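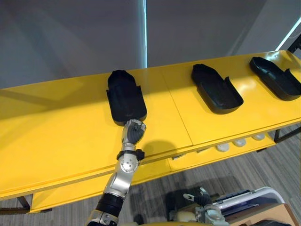

Mar 18, 2025

In at seven to get the arms warmed up before Obaidul arrived. The right one had faulted overnight again with the same message as yesterday, following error on the wrist, so the tray trial was on hold until I'd been through it. I cleared the fault, jogged the wrist slowly through its travel and listened. There was a faint tick near one end and nothing anywhere else. I wrote the angle on my hand because the log book was in the other room, then copied it out properly before I washed.

Took the joint cover off the right forearm after breakfast. The small screws came out without trouble this time, which I put down to Kumudini talking me out of threadlocker in October. Inside, the cable bundle had crept across and was sitting against the edge of the clamp. The outer sleeve was scuffed shiny for a short length but not worn through. I moved the bundle back to where the Plarnex manual has it, put a fresh wrap of tape on the scuffed part and tightened the clamp. Cover back on, screws done up in a star pattern by feel. I still want a small torque driver and I'll put it on the next Cloutier order.

Jogged the wrist again and the tick was gone. Ran it end to end for twenty minutes while I answered mail. No fault.

Obaidul came in at half past nine and we did the fingers. The dark pads pick up a film from the trays – mould release, he reckons – and once it builds up the grip gets vague and the hand has to close further than it should. We wiped each finger with isopropyl on a lint-free cloth, let them dry and did the thumb last on both hands. I've been doing this weekly. He thinks every second day would be better while the trays are new, and after today I agree with him.

Then zeroing. Homed both arms, opened the hands fully, closed them to the reference and saved the offsets. The left hand was within tolerance as it stood. The right had drifted enough that I redid it, and it took me three goes because I kept saving before the thumb had settled. There's a note about this in the Stornico folder in my own handwriting, which I read afterwards.

The table was next. It's made of panels joined end to end, and the seam has been on my mind for a while. If one panel sits even slightly proud of the next, a tray being slid across will catch its front lip. I ran a steel rule over the join from back to front and could feel a step at the near end with my fingernail. Packed the low side with a strip of shim, nipped up the bolts underneath, and checked again. Flush now, or as near as I can feel. I moved nothing else on the frame so the calibration should hold, but I re-taught the table height all the same by touching off at the corners.

The yellow top is a nuisance for the vision. It's glossy and the overhead lights sit in it like puddles, and the detector likes to find an edge where there's only glare. We tried it with one bank switched off and it was better, though the trays then throw a longer shadow and the detector wanted to include that in the outline. Obaidul turned the exposure down instead and left the lights alone. The black trays went very black but their rims still came up, and the rims are all it needs. We saved that as the new default. I would still like a matt sheet on top. Kumudini says the Skirix people sell one by the metre and she's going to ask for a sample.

Started the trial after lunch. The job is simple enough: take hold of a tray by its open end, square it up, and leave it with the rounded end to the back. A tray lying straight is easy. One lying on an angle gives the wrist a good deal more to do, and that's where the faults used to come, so I wanted plenty of those. Ran at slow speed first with my hand on the stop, then at working speed once I'd stopped flinching.

By four o'clock we had 169 cycles on the right arm with no following error at all. There were 2 dropped grips, both on the same tray. I swapped that tray out and had a look at it under the lamp. Its upright tab leans in a bit compared with the others and the side of a finger can foul it on the way down. It's gone in the reject tub with a label on. I raised the approach height by 6 millimetres as well, so the next crooked one shouldn't matter.

Wrist motor was barely warm to the touch when I stopped. I didn't try the left arm apart from homing it. It's parked low beside the base, and I've left its grip force where it was so there's something to compare against.

Vacuumed the carpet under the table before packing up, as the grille on the base draws from down there and the fluff gets into everything. Pulled the filter and tapped it out over the bin. It's due for replacing but there isn't a spare on the shelf. Added to the Cloutier order, below the torque driver.

Kumudini rang at five wanting to know if she could tell the client we're back on schedule. I said to give it one more day. The target is 229 cycles without a fault, and I'd like to see the right arm do the lot in a single run before anybody promises anything.

For tomorrow: check the tape on the cable sleeve, wipe the fingers, photograph the clamp position for the folder, start the long run by eight. Bring the log book in from the other room.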